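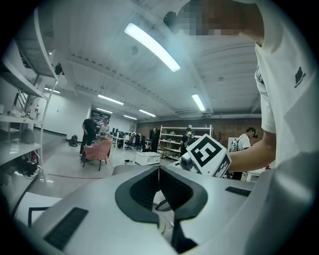
Pediseck translucent storage bin, grey, 32 litre
Reviewed by Mimoza Nikolaidis

Verdict: a sound bin for shelves and benches. Buy the lid at the same time or do without one altogether.

Background

Our workroom in Lutthorpe has tall white metal shelving down one side, and for years everything on it lived in cardboard. Cardboard sags, and the labels come off. In June I replaced part of it with Pediseck bins, ordered through Goh, and have used them since for sorting and for carrying small items between the shelves and the table.

The model is the 707, in grey. A clear version exists but was out of stock.

Construction

The body is a single moulding in translucent plastic with two cutout handles. There are no clips, hinges or separate grips, so there is little to break. The handle edges are smooth on all the bins I received apart from one, which had a thin ridge of flash on the inner edge. A few strokes with a craft knife removed it.

Wall stiffness is adequate. With the bin fully loaded with bottles the long sides bow outwards slightly when it is lifted, and return when it is set down. The base stays flat. Hafiz Krishnan keeps his loaded with cable and has noticed no permanent set after 3 months.

Visibility of contents

The grey tint is a compromise. You can tell that something is in the bin and get a fair idea of its outline, but you will not read a label through the wall. From above there is no difficulty, provided the bin is on a table or a low shelf. On a top shelf you are relying on shape alone, and a label on the short end is worth the trouble. Paper labels peel from this plastic within a week or so. Vinyl tape holds.

Pale objects show up reasonably well against the floor of the bin. Black cable tends to merge into one dark mass.

Handling

The cutouts take four fingers of an average hand, without gloves. Syafiqah Nasution, who has larger hands than I do, finds them tight with a full load. Carrying one-handed is possible when the bin is nearly empty – the wall flexes and the bin swings, so I would not do it with anything fragile inside.

On a bare bench the base slides easily. On a tablecloth it grips better but will drag the cloth if pushed. Lift it.

The cutouts also let dust in, with or without a lid. For paper or clean parts this matters and a closed box is the better purchase.

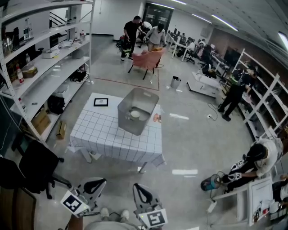

Stacking and the lid

Empty bins nest closely and occasionally jam. A twist frees them. Full bins cannot be stacked without lids, and the lid is sold separately at a price I consider too high for a flat sheet with a lip. It fits firmly at the corners and loosely along the sides. I bought 2 and have not bought more.

Cleaning

Warm water and washing-up liquid. Scouring pads leave a haze that does not polish out. Marker pen comes off with alcohol, though Yusri Wijaya reports a faint shadow where his had been left on over the summer.

Alternatives

The Gurville crate is heavier, opaque and has proper moulded grips. It is the better choice for tools. For light mixed items I still prefer the Pediseck.

Rating: four out of five for the bin, two out of five for the lid.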